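Notes from the sim corner

Hello again from the far end of the hall, where the fans are loud and the coffee is Eckhard's. Lucienne asked me for a page on how the collecting is going for Wedside, and since I spend most of my day doing it I said yes before thinking about how long a page is.

For anyone who joined after February: Wedside is our attempt to get a policy to pick things up in living rooms, which means soft stuff, dark stuff, stuff at a silly height. Tables are easy (well, easier). The plan is to gather examples in simulation first, with a person driving the arm for every one of them, then train on those and see how far it gets before we ask for time on the real arms. Skevetti is the tool we drive with. Rukinier is the thing that stores what we did and quietly throws away the episodes it doesn't like, and we have had words, Rukinier and I.

As of this issue we have 381 episodes saved and 213 that made it through review. I know, I know. That gap is most of what I want to talk about.

A good part of it is the sofa. We started on the sofa room because Zhiqiang had finished it first, and it looks great - he put proper light in it, so you get shadow bands lying over the cushions and the arm throws its own shapes around. It's also brown on brown, with a black gripper, and half the time I'm hunting for something small and black on the seat. Driving from the room view I can tell where the arm is, but the last little bit is really hard. Driving from the close view I can see the fingers fine and then lose track of where on the sofa I am! So I flip back and forth, and every flip is a pause, and Rukinier used to hate pauses.
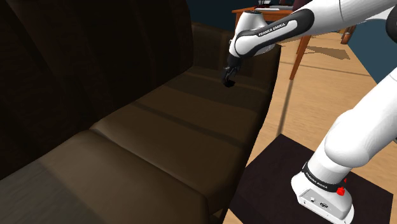
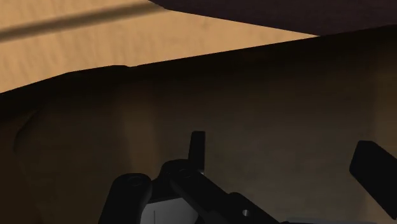 Sofa room, from the room view and then from down by the fingers.

Anyway, the pauses. For the first stretch of collecting, anything where the arm sat still for more than 2 seconds got marked as stalled and went in the reject pile. That made sense when we were doing tabletops, where if you've stopped you've probably gone for a snack. On the sofa you stop because you're thinking. Muchen went back through a batch of the rejects with me and we agreed most of them were perfectly good grasps with a bit of dithering before them, so now the still parts get trimmed and the episode stays. The old rejects haven't been run through again yet, which is why the number up top looks so sad. It should look better next time.

The other thing we changed is where the episodes begin. I had fallen into a habit (Amancay spotted it, I did not) of always bringing the arm in high from the same side and then coming straight down. It's comfy for the wrist! But if every example comes in the same way, the policy learns that and gets lost the moment it starts somewhere else. So Skevetti now picks one of 6 start poses for us and we don't get to choose. I complained for a whole morning. Two of the poses are horrible, there's one where the elbow starts so far over that the first thing you do is untangle yourself, but those episodes have way more variety in them and I've stopped grumbling out loud.

We also had a good argument about failures. Eckhard wants to keep every miss, with a label, on the grounds that a policy ought to see what closing on nothing looks like. Muchen wants clean ones only. For now we're keeping the misses where the driver recovers and goes again, because those are the ones I'd want to learn from if I were a robot, and binning the ones where you shove the object down between the cushions and give up. I have done a few of those. The gap in that sofa is a hungry one.

What's next: Zhiqiang is making a lighter version of the sofa and a version with a throw on it, and he says the throw will be "fun," so brace yourselves. Luo, the small training run we use for checking, goes again on the reviewed set once the trimming has been applied to the old batch. Last time it was happy to approach and very shy about closing the fingers, and my guess is that's our dithering showing up in the data. If it still hovers after the trim then I'm wrong and Muchen gets to pick lunch.

If you'd like to drive for an hour, please do! We could use hands that aren't mine. You don't need to have done it before, and in some ways it's better if you haven't, you won't have my habits. Amancay has the sign-up sheet and will sit with you for the first few. Bring a sweater, the vent over that desk is still stuck open and the ticket is still in.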